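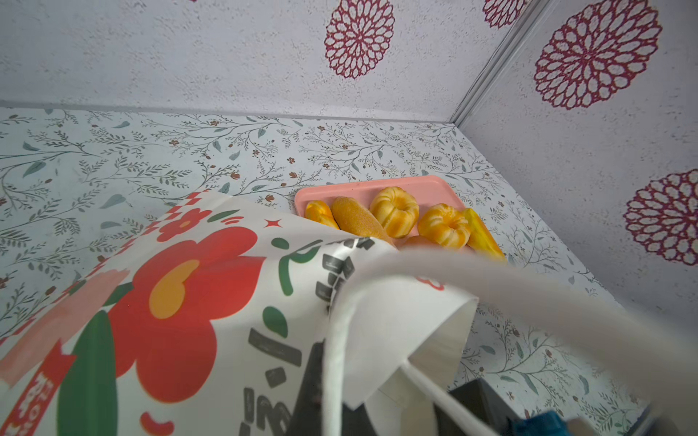 Paper carry bag with the red flower print

Kurek Neighborhood Gift Shop and Sewing Room
Progress report to the Binent Fund, covering the months up to the end of May

Dear Sanne Bakker,

Thank you again for your patience while we pulled this together. Halina Cieślak and I sat down with the ledgers and a pot of tea thinking it would take one afternoon, and it took a good deal longer, mostly because we kept stopping to talk about the people behind the entries. I hope some of that comes through here.

Where we are with the sewing classes

When you approved the grant we had promised you a beginners' class and, if we could manage it, an evening group for people who already know their way around a machine. Both are running. The beginners meet in the front room and have 19 people on the list, which is as many as we can seat without someone cutting fabric on their lap. The evening group is smaller and keeps its own hours. They start at 6:30 and I have given up trying to get them out of the door on time.

Henrique Matos teaches both. He came to us from upholstery and he is firm about pressing seams, so everybody now presses their seams. The beginners have moved on from cushion covers to aprons, and a few have started on simple lined bags, with zippers to come after the summer break. We had planned to reach zippers sooner, but the buttonholes took us a while and Henrique did not want to rush them.

The shop

The shop is where we had the most to learn. We opened with the shelves too full and the prices too low, and Halina spent the first weeks quietly rewriting tags. Sales have been steady since then, with aprons and children's hats going fastest. Table runners have hardly moved at all, and we have asked the makers to hold off on those for now. Each maker is paid at the end of the month, and Wojciech Olszewski has set up a plain paper statement for each of them so that they can see what sold and for how much. Several told us it was the first time they had been paid for something they made by hand - I was very glad to hear it.

We also supplied a stall at the Wuvania spring market. The morning was slow and the afternoon was lovely, and we came home with far fewer boxes than we took.

What has not gone to plan

I would rather you heard this from me. Two of the machines bought with your grant needed repair sooner than we expected, both with the same tension trouble. They are back in use, and the supplier, Flukside, covered one of the bills. We are still talking to them about the other.

The child care hour has not started either. We have the room and the toys, but the person we had hoped would run it took a full-time job, and we have not yet found someone else. The money set aside for it is untouched and appears on its own line in the accounts.

Next steps

Over the summer we will keep the evening group going, rest the beginners' class, and advertise again for the child care post. Halina would like to try a mending table in the shop, where people can bring a torn coat and sit down with someone who can help. It would cost very little beyond thread and patches, and we would like your agreement to use a small part of the materials budget for it.

The accounts and the makers' statements are attached. If you would like to visit, please come in the evening, when the room is at its liveliest, and bring something that needs hemming.

With warm thanks from all of us,

Pádraig Hegarty
Project Coordinator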